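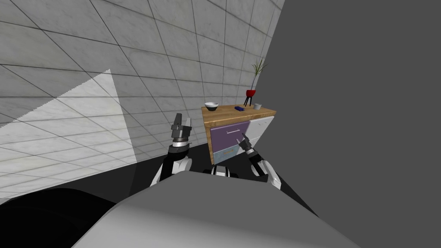 **Žofie Kováčik**
Test rider and bench tech, Doležal workshop

July 28, 2020

Rolling resistance day! Finally got the new tubeless tires (the Arau 28s) onto the long loop, and I'm writing this up before I shower because I know what happens to my notes if I wait.

Plan was the same as the January runs: Riltarbridge road, out to the turnaround by the grain silo and back, steady power, hoods only, no drafting the tractor. Target 274 watts for every run. Old butyl setup first, then latex tubes, then tubeless, then butyl again as a check. I like the check run more every time we do this. In January the second butyl run came in slower than the first and it made me throw out a whole afternoon, which hurt, but better that than fooling ourselves.

Pressure: 88 psi for butyl and latex, then I did tubeless at 88 as well. Yes, I know that's higher than anyone would ride these. I wanted one thing changed at a time. Lower pressures are next.

What I've got so far:

- Butyl, first run: smooth, hardly any wind, a bit buzzy on the patched section past the bridge
- Latex: quicker, and I could feel it (or thought I could – I knew what was in there, so that's worth nothing)
- Tubeless: quicker than butyl, very close to latex. Too close to call from one run each
- Butyl again: within a couple of seconds of the first one!!

That last line made my day. The loop is repeatable if the wind behaves, and now I trust the gap between butyl and the other two a lot more. I don't trust the gap between latex and tubeless at all yet.

Things I messed up:

Forgot to zero the power meter after the tubeless swap. Did it at the turnaround instead, and the offset had barely moved, so I'm keeping the run with a star next to it. Also grabbed the wrong bottle for run three, the big one. Extra weight on a nearly flat course, small effect, but write it down.

Bead seating was a fight. The Grokach pump wouldn't push enough air in one go, so I ended up using the shop compressor. Took the valve core out, soapy water on the bead, two loud pops and done. Sealant on my shoes, sealant on the stand. Whoever uses the green stand next, wipe the clamp first, I may have missed some.

Odometer on the test wheelset is at 3,122 km now. The rear hub has a tiny bit of play that wasn't there last month. I snugged it up before the first run and it held all day, but I want to look at the bearings before we do any more comparisons on it.

Next time:

- Tubeless at three lower pressures, same loop
- Somebody else picks the order and does the tire changes so I ride blind (inner tube or not, I shouldn't be able to see the valve – tape over it)
- Latex and tubeless back to back, at least three runs of each
- Log air temp at the start of every run, I only have it for two of today's

Legs are toast, over 100 km with the ride out and home. Files are on the shared drive in the tire folder, the starred one is run three.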